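Restley Trails
Thread, 14 posts

1/14
Restley Trails looks after the walking and cycling routes between Restley and Padside. Many of our visitors this season are coming for a working trip with a free day at either end, and this thread sets out what they and their hosts may wish to know before setting off.

2/14
The full route from Restley station to Padside village green is open again. The diversion by the old quarry, in place since January, has been removed, and the original path along the stream is once more the signed way. Printed maps dated before the spring still show the diversion and should be replaced.

3/14
Groups of up to 30 may walk the route without telling us beforehand. Larger parties are asked to write to the Restley office so that two groups do not arrive at the narrow footbridge together. We do not charge for this and there is no form to fill in. A short message with the size of the party and the hoped-for start time is enough.

4/14
The Tarigan coach leaves from the north side of Restley station at 8.40 in the morning and returns from Padside at 4.15 in the afternoon. It seats 40. Seats are held for ten minutes after the stated time and are then given to those waiting. Dogs travel free if kept on the floor.

5/14
The coach does not call at the viewpoint on the way out. It does so on the way back, for 15 minutes, weather allowing. Visitors who want longer there should walk up from Padside by the church path and rejoin the coach at the viewpoint stop. Please tell the driver in the morning if you intend to do this.

6/14
The viewpoint stands at 388 metres. The last part of the climb is steep and the steps are uneven, with a handrail on one side only. There is a bench at the halfway point. The top can be a good deal colder than the village, even in summer, and we ask leaders to check that everyone in the party has a coat.

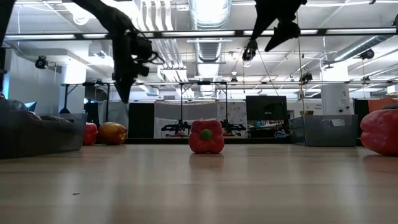 7/14
Food and drink
The Stokus tea room in Padside opens at 10 and serves hot food until 2.30. It takes cards. The kitchen is able to make packed lunches for groups if asked by noon on the day before. There is no shop on the route itself, and the tap beside the quarry gate is not for drinking.

8/14
Staying overnight
Rooms in Padside are few and are often taken by people attending meetings in Restley. The visitor desk at Restley station keeps a list of places to stay in both, which is brought up to date each morning. We regret that desk staff cannot make bookings on a visitor's behalf. Camping is not allowed on any part of the route, including the meadow below the footbridge.

9/14
Guided walks
A guided walk starts from the station clock at 9.30 on most mornings in the season. It takes the lower path, lasts three hours and covers the mill, the stream and the history of the quarry. The pace is gentle. Guides can give the talk in French or German if we are told a week ahead. Visitors arriving on the first train will have time to leave their bags at the desk.

10/14
Luggage
Bags left at the Restley desk must be collected by 5.30 in the afternoon, when the desk closes. We had several late returns last month, mostly from people with evening trains, and staff are not able to wait. There are lockers on platform two which can be reached until the last train. They will take a cabin bag but not a large suitcase.

11/14
Phone signal
Signal is good in Restley and at the viewpoint, and poor almost everywhere in between. The coach has no wireless connection. Anyone expecting a work call in the middle of the day would do well to take it from the tea room, where guests may use the connection free of charge. A call box stands outside Padside village hall and is in working order.

12/14
Access
The lower path is suitable for wheelchairs and pushchairs from Restley as far as the mill. Beyond the mill there are two gates and a stretch of loose stone. The Tarigan coach has one wheelchair space, which should be reserved by the afternoon before travel. Work to widen the second gate is planned for the autumn, and we will post here when the dates are known.

13/14
Grants
We are pleased to confirm a grant of £2,000 from the Padside village fund towards new signs. These will replace the worn posts between the mill and the footbridge and will show walking times as well as distances. The wording has been agreed with both parish councils. One change to note: the path marked "Upper Way" on current signs will be called "Church Path" on the new ones, in line with local use.

14/14
Questions about the coach should go to Tarigan directly, and questions about meals to the tea room. All other enquiries may be sent to the Restley office, which replies within three working days. Notices of closures caused by high water are posted on this account by 7.30 in the morning and are also displayed at the station desk.

Added to thread
We have been asked whether bicycles may be taken on the coach. Two can be carried on the rear rack in each direction, in the order in which people arrive. Electric bicycles are too heavy for the rack and cannot be accepted. The cycling route from Restley to Padside follows the lane on the east side of the valley and does not share the stream path at any point.

Added to thread
A correction to post 7. The tea room has let us know that hot food will be served until 2 and not 2.30 while the kitchen is short of staff. Cakes and sandwiches remain available until closing. The times for packed lunches are unchanged.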